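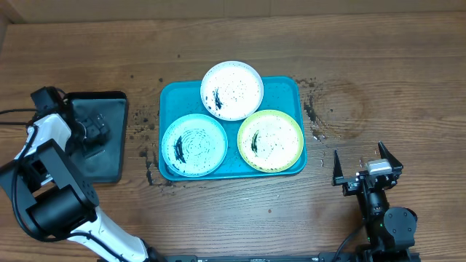
# Chapter 8: Clearing and Wiping the Table

**In this chapter you will learn to**

- tell loose soil from stuck soil before you pick up a cloth
- choose an order of work for a table that has dishes still on it
- clean a wood tabletop without spreading crumbs or leaving water behind
- record the job so the next shift can see what was done

**Words to know:** *loose soil, stuck soil, smear, dry pass, damp pass, water ring, bus*

## Why the table gets its own chapter

Chapter 7 covered the dish room, where everything arrives on a rack and leaves on a rack. A table is a different kind of job. The dishes, the trays and the surface under them are all dirty at the same time, and each one can make the others worse. A plate set down on a patch of crumbs picks up crumbs on its base. A tray slid across a wet spot carries the water with it.

New workers tend to reach for the wet cloth first. On dark, dry crumbs this turns a small mess into a large gray one. Most of this chapter is about what to do before the cloth gets wet.

## Two kinds of soil

Look at the table that opens the chapter. There is dark matter on it in two forms. The small specks on the plates and on the teal tray are scattered and separate. The streaks on the plates are larger marks of the same material. The wood has its share too, with crumbs and smudges to the left of the teal tray and a line of spatter to the right.

In this book, **loose soil** means anything that moves when you brush it with a dry cloth. **Stuck soil** means anything that stays. A **smear** is soil that has been dragged across a surface, and it should be treated as stuck until you have tested it. Coffee grounds, dried herbs, tea leaves and burnt toast can all look much alike from a standing position. You don't need to know which one you have. You need to know whether it moves.

To test it, fold a dry cloth in four and touch one corner to the edge of the soil. If it lifts or rolls, start dry. If it holds, it will need moisture and a little time.

## Order of work

Haruto Hattori trained table staff at the Herari dining rooms and kept the order of work on a card above the linen shelf. The version below is close to his.

1. Lift the plates off the tray one at a time, keeping them level. Stack them only after scraping.
2. Scrape each plate into the waste bin and send it to the dish room.
3. Lift the tray straight up. Do not slide or tip it.
4. Empty the tray over the bin, then set it aside with the plates.
5. Brush the loose soil on the table into a pan, working from the outside of each patch toward its middle.
6. Wipe with a damp cloth, following the grain.
7. Dry with a second cloth.

Pay attention to any plate that hangs over the rim of its tray, as the white plate at the back does in the opening photograph. Take that one first. If you lift the tray with a plate resting on its edge, the plate can slip.

A second tray on the table is handled the same way as the first, even if it holds no dishes. The dark gray tray to the left has only a light dusting on it, but that dusting will fall on clean wood if the tray is moved last. All trays leave before step 5.

## Wood and water

Wood is less forgiving than plastic or glazed ware. Water that stands on it can leave a **water ring**, like the large faint circle in the wood to the right of the tray. Some rings are in the finish and fade as the surface dries. Others go deeper and need the treatment described in Chapter 11.

The damp pass should leave a film that disappears within a minute. If you can see drops, the cloth is too wet. Wring it until it stops dripping, then wring it again. Wipe in long strokes with the grain and turn to a clean face of the cloth at the end of each stroke. A cloth folded in four gives you eight faces before it has to be rinsed.

Do not scrub at a ring. Note where it is, dry the area and report it.

## From the floor: Lakero Hall

Lakero Hall seats 481 people at long wooden tables. For many years the evening crew wet-wiped every table and then went back over the streaks. Josefina Iturra, who took over the crew in May, added a dry pass before the wet one. The crew expected it to slow them down. Over the first 31 evenings the closing time stayed nearly the same, and laundry dropped by some 995 cloths.

Liesl Nägeli, the laundry lead, also noticed that the cloths coming down had less grit in them and were going back into use after one wash. Read the case again after you finish Section 8.3 and decide which of the seven steps made the most difference to her work.

## Before you read on

Write short answers in your notebook. You will come back to them at the end of the chapter.

- Where in your own kitchen or workplace do crumbs collect under trays or mats?
- What do you usually do first when a table has both crumbs and spills on it?
- Find a mark on a wooden surface near you. Is it on the finish or in the wood, and how could you tell?

## 8.1 Setting Up Your Cloths

Every table job starts with three cloths: one dry, one damp and one for drying. Keep them in separate pockets or on separate bars of the cart. If they get mixed up, replace all three before you go on to the next table.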